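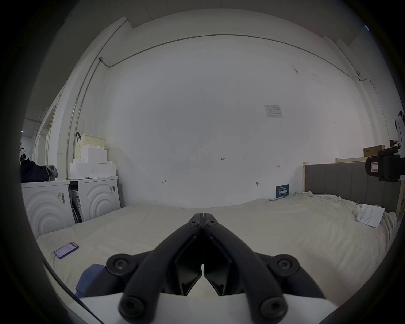

Slide 1. Satire about office procedure depends on the reader accepting the procedure first. My text is "The Drirkgate Memo," a 2000-word story by Leire Herrero in which a clerk must file a form to stop receiving forms. Read the opening aloud, flat, no comic voice. Then set the contrast: her clerk works on paper, while most of us get our notices on something like the phone on that bed, lit up on a rumpled sheet. Ask the room if the story survives the change of medium. Take two answers and move on.

Slide 2. Structure. The memo is quoted in full three times. Each version is longer than the last - the final one runs to 736 words. Herrero never comments on the growth. Point to paragraph 31, where the clerk corrects a comma and the plot turns on it.

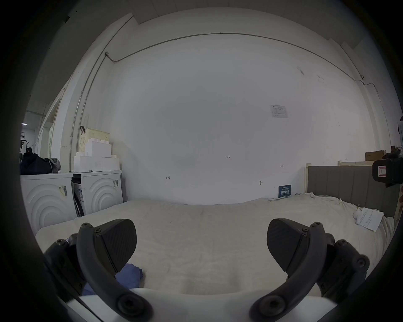
Slide 3. Register. The narrator uses the passive voice for people and the active voice for documents. Forms arrive, decide, object. Clerks are informed. Plain objects get the same treatment when they enter the story, so a crumpled blue cloth on a white sheet would become "one textile, blue, unfolded, status pending." Have the audience write one line in that style. Allow 300 seconds.

Slide 4. Objection from Amirul Pelupessy's review in Zedudent: the ending repeats the opening without adding pressure. I agree in part. Compare the draft read in July, which stopped one page earlier.

Questions. Handouts are with Dewanti Ong by the door.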